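Drola Launcher FAQ

Last updated July 31, 2021

Quick answers while we dig through the inbox. Will add more when there's time.

What is Drola?
A game launcher for PC. Pulls your installed games into one list, keeps drivers and overlays out of each other's way. Free. No account needed for the basic stuff.

Which graphics cards does it work with?
Anything that gets current drivers. Older cards mostly work too, but the overlay may flicker. Laptops with switchable graphics - set Drola to the fast chip in your driver panel first, then restart.

How do I claim the Hurgate code that came with my card?
Open the Rewards tab, paste the code, hit Claim. The card has to be installed in the PC you're claiming from. Codes bought separately from the hardware won't go through, sorry.

It says my code is already used.
Check whether you're signed in with a second email. That's it most of the time. If not, send us the receipt and the last part of the code. Not the whole code please.

Can I give my Hurgate code to a friend?
Before it's claimed, no, hardware check. After it's claimed, also no. Sell them the card I guess.

How long does support take?
About 9 days right now. Guilan Jiang is on tickets and Dénes Bakos helps when he isn't fixing the installer. Please don't open a new ticket to ask about the old one, it moves you to the back of teh line.

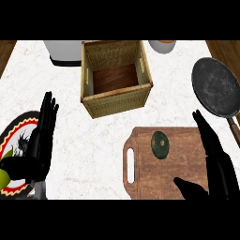 Overlay won't open in game.
Default key is F10. Some games grab it for themselves, so change it under Settings, Keys. Borderless window works better than full screen. Still nothing? Turn off any other overlay and try again.

My frame rate dropped after the May update.
Known problem. The frame counter was polling too often. Fixed in the current build - go to Settings, Updates, Check now. If you turned auto update off you won't have it.

Can I use it on more than one PC?
Yes, 2 per account. Remove an old one under Devices if you've rebuilt your machine. A new motherboard counts as a new PC, a new card or more memory doesn't.

Where did the Radu skins go?
Moved to the Themes tab. Same files, same names. If yours is missing, click Rescan.

Is there a Linux version?
Not yet. People on the Fliltham forum have it running through Wine but we cant support that.

Does uninstalling Drola delete my games?
No. It only removes the launcher and its settings. Saves stay put. Back them up anyway.

Something not here?
Use the Contact form, pick the right category, attach the log file. Tickets without a log take longer.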